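How Do You Teach a Robot to Tidy Up?

Picture your bedroom floor on a messy afternoon. You can spot a sock, pick it up and drop it in a basket without thinking at all. For a robot, that one little job is a huge puzzle! How hard should it squeeze? Which side should it grab first?

At the Vomholm workshop, a shared space where neighbors build things together, Chutima Thammasiri and Giuliana Zapata are working on a tidying robot called Jellton. They started in January, and the best part is how Jellton learns – by copying people.

First, a person holds a gripper in one hand. A gripper is a robot's version of fingers. The person uses it to pick things up and put them away, one at a time, while a camera records every move. Each try is called a demonstration. Giuliana did 30 on her first evening and her hand got very tired!

Then a computer studies the recordings. It looks for patterns, a bit like you do when you watch a friend tie a knot over and over until you get it. So far Jellton has 291 demonstrations to learn from.

Why use such a mixed-up heap of stuff? Well, if you only ever practiced with blocks, you would be great at blocks and puzzled by everything else. Feathers bend. 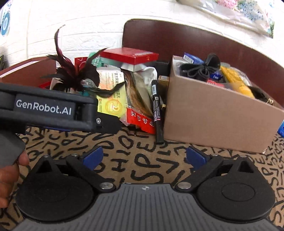
Boxes have stiff corners, and a crumpled cloth never looks the same twice. A pen is thin and can roll away. The more kinds of things Jellton meets, the better its guesses get when something new turns up.

You can try this at home with two spoons. Hold one in each hand and move ten small things from the floor into a box. Then try it with one eye closed – it's much harder!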